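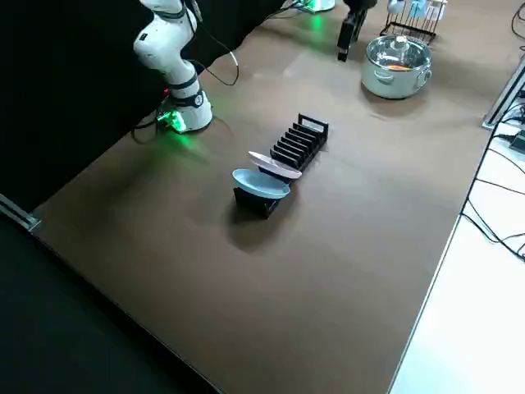

I would like to put in a word for the paper instruction manual, the fat stapled kind that came in the box with your toaster and told you in eleven languages how not to die. I miss it. I miss it so much that I keep a drawer of them, and my husband has stopped asking what's in the drawer.

What set me off was the dishwasher. We bought an Alberg in January after the old one gave up, and inside the door was a little card, the size of a business card, with a square code on it and the words "Get started." That was it! So I got my phone, and the phone wanted me to download something, and the something wanted an email address and my birthday. My birthday, to run a dishwasher. By the time I'd picked a password it liked (it had feelings about my password), I had forgotten what I wanted to know, which was where the salt goes.

Now, I know what people say. Paper is wasteful, and most manuals went straight from the box to the recycling without anybody cracking them open. Fine. I've seen my brother put together a bookcase using only rage, so I believe it. But I think the people who did read them got something good out of it, and I don't see that the app has replaced it.

My father read manuals at the kitchen table the way other fathers read the sports section. When he got a new sewing machine for my mother, a Marchand, heavy as an anchor, he read the whole book before he let anyone plug it in. She was furious. She wanted to sew! But for years after that, when the thread bunched up or the light flickered, one of them would say "page four" and the other would go get the book. It had her pencil notes in it by then. She'd written the needle size she liked for denim and crossed out a step she thought was silly. I have that book now. I don't even sew very much, and I'd run back into the house for it.

You can't pencil anything into an app. You also can't flip through it, and flipping was half the point. I'd go looking for how to clean the filter and bump into a page about some setting I never knew I had. That's how I found out our old oven could hold bread dough at just the right warmth, after owning it for 2 years. With search you get the one thing you typed, if you happened to type the word they use. I spent most of an evening asking the Alberg app about the "rack" before I learned it's a "basket."

And then the apps go away. A neighbor of mine, Faustino Ocampo, has a Parkex thermostat that works fine, keeps the house warm, no complaints, except the program that explained it stopped opening after some update. He wanted to change the time it turns down at night. He ended up on a message board, reading through 1,000 posts from people just as stuck as he was, several of them arguing about something else entirely. He got it in the end. A booklet would have taken him as long as it takes to find your glasses.

I'll give the other side this much: the videos can be great. I learned to swap the belt on my Litis vacuum from a video, and I don't think any drawing would have gotten me there, because the drawings in manuals were often terrible. A gray blob, an arrow, another gray blob. And the translations could be a hoot. We had a fan once whose booklet told us to "enjoy the wind with respect," and we still say it.

So keep the videos, keep the app, let the people who like apps have their apps. Just put the book back in the box too. It doesn't have to be in every language on earth, and it doesn't need 2 pages of warnings before the first useful sentence. Where's the power button, what does the blinking light mean, how do I clean it, who do I call. I'd pay extra for it. I'd pay four dollars, right now, for a printed booklet for that dishwasher, and I'm a person who washes out sandwich bags.

The salt goes in the bottom, by the way, under a cap on the left. I've written it on the little card.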